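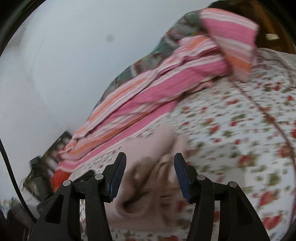

Pink cloth on a floral bedspread, between the open jaws.

Dernimis FAQ

Dernimis reads web server access logs and turns them into plain tables you can sort, filter and export. These are the questions that come in most often, with answers by Vilmos Szilágyi, who wrote the parser and still can't stop tinkering with it. The page was last gone over in March, for release 4 (Carroll).

What do I need to run it?

A 64-bit machine and read access to the folder where your logs live. That's the whole list! Dernimis is a single program file with no database behind it. Copy it somewhere on your path, open a terminal and type dernimis check. If it prints a version number and the word ready, you can start.

Which log formats does it understand?

Six out of the box: common, combined, W3C extended, JSON lines, and the two tab-separated layouts that older Plikard setups produce. You don't have to tell it which one you have. It looks at the first lines of the file and picks the format by itself, and it's gotten really good at this. If it guesses wrong, add --format followed by the name, and please send me the first few lines so I can fix the guess for everyone.

My server writes a custom format. Am I out of luck?

Not at all, custom formats are my favorite part. Make a text file with one field name per line, in the order they show up in the log, and save it with the extension .fields in your settings folder. Then run:

dernimis read access.log --fields mysite.fields

Put a dash on a line of its own for any column you want to skip. Quoted values and bracketed dates are handled for you. Lines starting with # in the log are ignored unless you add --keep-comments.

What are patterns?

A pattern is a short rule that puts a name on a kind of request: a feed reader checking in, a search crawler, a broken image link, somebody poking at login pages that don't exist. Carroll ships with 230 of them, and 198 are switched on from the start. The others are there for particular kinds of sites (forums and wikis mostly) and would just make noise on yours if you don't run one. Type dernimis patterns to see them all, and dernimis patterns --on forum to turn on a group.

You can write your own too, and I hope you will! Each one is a name, a field and a bit of text to match. Regular expressions are fine. Save them in patterns.local and they'll survive an upgrade.

Two patterns match the same line. Which one wins?

The first one in the file. Your local patterns are read before the built-in ones, so yours always come out ahead. To see what happened with a given line, use dernimis explain and paste the line after it in single quotes. The output lists every pattern it tried and where it stopped.

Can it read compressed logs?

Yes! Files ending in .gz and .zst are opened on the fly, with nothing unpacked to disk. You can hand it a whole folder and it will sort the files by the first timestamp inside them, so rotated logs with odd names still come out in the right order.

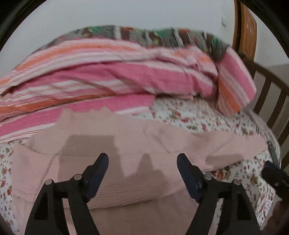 Gripper open over the bed.

What is Allix, and do I need it?

Allix is the browser view for Dernimis. It draws the charts, lets you click into an hour of traffic and has a search box that I'm very fond of. You don't need it – every number in Allix can be had from the command line – but if you share reports with people who don't live in a terminal, give it a try. Start it with dernimis serve and open the address it prints. By default it only listens on your own machine. To let others in, set listen in the settings file, and do put a password on it first.

The times in my report are off by a few hours.

Nearly always this is a time zone mix-up. W3C extended logs are normally written in UTC, and Dernimis leaves them like that. Add --zone local to the command, or set zone = local in the settings file to make it stick. Formats that carry an offset on each line are converted correctly either way.

Why does my visitor count not match my analytics script?

The two are measuring different things. A script only counts browsers that load and run it. A server log has every request, crawlers and blockers and all. Try dernimis visitors --no-bots for a number that comes closer, and don't expect the two to meet. A cache in front of your server also hides requests from the log, so if you run one, point Dernimis at the cache's log as well.

Can I hide visitor addresses?

Yes, and it's one flag: --mask. It drops the last part of each IPv4 address and the second half of each IPv6 address before anything is stored or shown. Once masked, the report can't be unmasked, but your original log files aren't touched. With mask = always in the settings file it applies to Allix as well.

It stopped with "unexpected end of record". What now?

The last line of the file is incomplete. This happens a lot when you read a log the server is still writing to. Add --tail and Dernimis will wait for the rest of the line. If you see the error in the middle of an old file, run dernimis repair on a copy of it, which moves the broken lines into a separate file so you can look them over.

How do I upgrade from the Plikard add-on?

Release 4 has everything the Plikard add-on did built right in, so you can remove it. Run dernimis import plikard once and your saved filters come across with their names. Filters that used the old date shortcuts (lastmonth, thisweek) get rewritten to the new ones. Check these by hand, especially if you had them in a nightly job.

Where do I send a pattern or a bug?

Through dernimis report, which bundles up your version, your settings with the passwords stripped out, and any sample lines you pick. You get to read the bundle before it goes anywhere. New patterns are very welcome – put a couple of real log lines with each one, masked if you like.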